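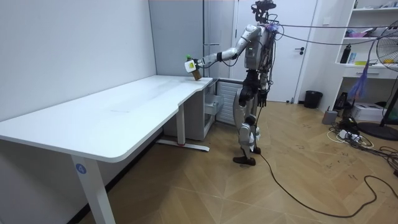
**Where in the house should I keep my medicines?**

Somewhere cool, dry and out of a child's reach. In most homes that means a high shelf in a bedroom closet or a kitchen cupboard well away from the stove and the sink. The bathroom cabinet is the place we all grew up with, I know, but a hot shower every morning makes it one of the dampest spots in the house, and tablets don't care for damp at all.

I moved ours years ago, after my mother-in-law, Visitación Miranda, came to stay for a month and brought her pills in a cookie tin. I laughed at the tin (kindly, I hope!) and then watched her find every single thing she needed in seconds, while I was on my knees under the sink looking for the antihistamines. So a good part of what follows is really hers.

## Sorting out the cupboard

Pick a morning when you have good light and a clear table. Take everything out - and I do mean everything, the purse, the glove compartment, the drawer with the dead batteries in it - and put it all in one spot before you start deciding.

- Check the date on each package. If you can't read it, treat it as expired.
- Keep tablets in the container they came in, with the label and the leaflet.
- Put duplicates together, so you finish one before opening the next.
- Anything with no name on it goes in the discard bag, however sure you are that you remember what it is.

Wipe the shelf down and let it dry all the way before anything goes back. I line ours with a piece of plain paper, which catches the drips from the cough syrup and gets thrown away every May when I do the whole job over again.

## One box per person

We tried a single big basket for the family and it was a muddle by the end of the week. Now everyone has a box with a lid and a name on it, plus one extra for bandages, tweezers and the thermometer. Shoe boxes are fine. Ours are old Calvo shoe boxes, covered in leftover wallpaper because I can't leave well enough alone.

On the inside of each lid I tape a card with the name of the medicine, the dose, what it's for, and the time of day. Write it in thick pen! Visitación reads hers at 6 in the morning without her glasses, and thin ballpoint is no good to her. When a prescription changes, throw the old card away and write a fresh one, because crossings-out are how a 20 turns into a 200.

## Spoons and measuring

Please don't use a kitchen spoon for liquid medicine. I once lined up all the teaspoons in our drawer, and some held a good deal more than others. Use the cup or syringe that came with the bottle, and ask the pharmacist for another if it has gone missing. Ours gave me one for nothing. Wash it in warm soapy water afterward, pull the plunger out, and leave the two parts on a clean towel.

## Things that need the fridge

Only refrigerate what the label tells you to. Keep it on a middle shelf toward the front, away from the back wall, where things can freeze. The door warms up each time somebody goes looking for the milk. I use a small lidded tub so nothing rolls behind the mustard, and I keep it up out of the grandchildren's reach.

## Getting rid of the old ones

Many pharmacies will take back what you no longer need, and it's worth a phone call before you make the trip. Black out your name and prescription number on the empty containers with a marker before they go in the trash. Our neighbor Crescencio Valcárcel soaks the labels off in hot water with a little dish soap and keeps the clean jars for screws, but he peels every scrap of label first and never, ever puts anything edible in them.

And keep your pharmacy's phone number on the inside of the cupboard door, next to the one for poison control. Mine is held up with blue painter's tape, and I go over the ink again whenever it starts to fade.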